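Setting Goals for the Second Half of the Year

Print this post | E-mail this post

June is an appropriate time to review the intentions set in January. Many readers of this blog began the year with a written list, and a fair number have since put that list in a drawer. I recommend taking it out again before the summer schedule begins.

My own list contained four goals. Two of them have been met. The third, a course in bookkeeping at the Hallero center, was postponed when the evening session was moved to Friday. The fourth was to save 200 dollars each month, and I must report that it was set without proper regard to my rent. 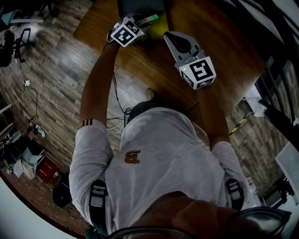 A goal that has been missed for several months should be rewritten in smaller terms. I have reduced my monthly savings target to 60 dollars and arranged for the transfer to take place on payday. The amount is modest. It is also one that I can keep to through December, including the month in which I travel to Zoldale to see family.

Readers are further advised to keep the revised list to a single page. Mine is written in a plain Bramero notebook and is reviewed on the first evening of each month. Any item that has received no attention in two consecutive reviews is either given a date or removed. Removing an item should not be regarded as a failure, and it may be restored the following year.

Comments on the previous entry have been read with appreciation and will be answered in the coming week.

Recent Posts
Keeping a Morning Routine While Traveling
What I Learned From a Quiet Winter in Pärn
On Declining Invitations Politely
A Review of My Reading Goals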